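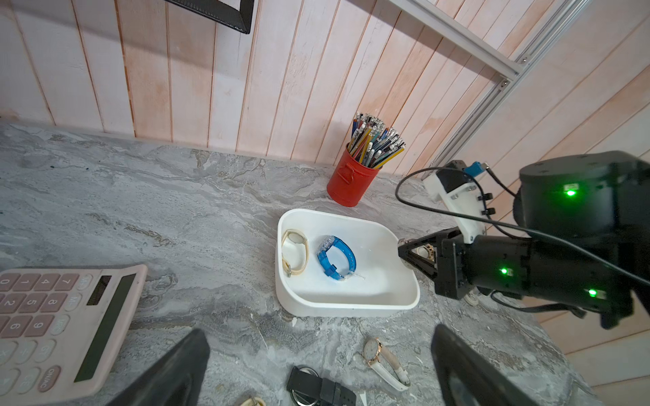

図2　卓上に置かれた白色トレイと2本の腕時計(左:クリーム色のベルト、右:半透明の青色ベルト)

3.2　小道具の連続性と脚本上の時間表現

前節では、家族劇映画において「家を手放す」という筋立てが人物関係の修復とどのように結びつけられるかを検討した。本節では、Chutima Thaweesak監督の長編『Cluninton』を取り上げ、脚本段階で指定された時間経過が、撮影および編集を経てどの程度保持されたかを論じる。

同作は、疎遠になった姉弟が亡父の遺した港町の映画館を整理するため、11日間をともに過ごす物語である。脚本の決定稿には日付の指示がほとんどなく、時間の推移は主として衣装、食卓の状態、装身具の着脱によって示される。主演のRobel Lemmaは、制作会社Nyamweyaが公開した制作記録のなかで、台詞よりも先に自分の持ち物の一覧を確認したと述べている。この発言は俳優個人の準備法に関するものであるが、同作の脚本が小道具に大きな叙述上の役割を与えていたことの傍証ともなる。

分析にあたっては、決定稿、撮影日報および完成版を照合し、時間経過を示す指示を含む40場面を抽出した。場面の区切りは決定稿の番号に従い、編集段階で統合された場面についても元の番号を維持した。また、各場面の指示を「明示的指示」(時刻、日付、天候への言及)と「暗示的指示」(衣装、小道具、照明の変化)に区分した。双方を含む場面は、ト書きにおいて先に現れるものを基準として分類した。

照合の結果、暗示的指示は完成版においてもおおむね保持されていた一方、明示的指示の多くは台詞の短縮に伴って失われていた。とくに物語中盤、姉が映写室で帳簿を読む一連の場面では、決定稿にあった日付への言及がすべて削除されている。それにもかかわらず、弟の上着と手首の装身具の変化によって、観客は場面間に少なくとも一夜が経過したことを了解できる。こうした処理は、Thaweesakの前作『Botholm』にみられた字幕による日付表示とは対照的である。

もっとも、この差異を監督の作風の変化のみに帰することには慎重でなければならない。『Botholm』は三つの時代を往復する構成をとっており、観客に対して時点を直接示す必要性がより高かった。加えて、同作の編集はCorkixが担当し、『Cluninton』とは制作体制が異なる。両作の比較は、作品構造と制作条件の双方を考慮したうえで行われるべきである。

受容の側面についても付言しておく。公開時に実施された観客調査では、回答者800名に対し、物語内で経過した日数を自由記述で尋ねている。正答の割合は限られていたものの、記述の多くは姉弟の滞在を「短い休暇より長く、転居より短い」期間として捉えていた。正確な日数の把握と、時間の厚みに関する印象とが必ずしも一致しないことは、古典的な家族劇を対象とした先行研究の指摘とも整合する。

なお、本節で参照した撮影日報は、4月に撮影された屋内場面を中心としており、港湾部での屋外撮影に関する記録には欠落がある。屋外場面については完成版のみに依拠したため、決定稿からの変更がどの段階で生じたかを特定できない。この点は、次節で扱う結末部の解釈にも一定の制約を与える。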